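Why Does Cloth Wrinkle?

I have a big heap of fabric at home, all checks and curly leaves, and I love squishing it! Push your hand into a pile like that and you'll feel it fold up everywhere at once. Paper would never do that so nicely.
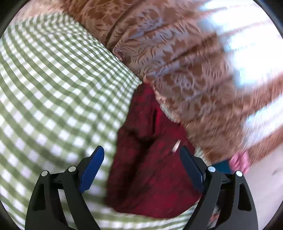 So what's going on? Most cloth is woven, and that means lots of thin threads going over and under each other. The threads can slide a tiny bit, so the cloth bends any way you push it.

Checks are great for spotting this. Lay checked cloth flat and the rows run straight. Puff it up over something round and the rows curve like roads on a hill (try it with a pillowcase!). Then leave it scrunched for 20 minutes and see which creases stay.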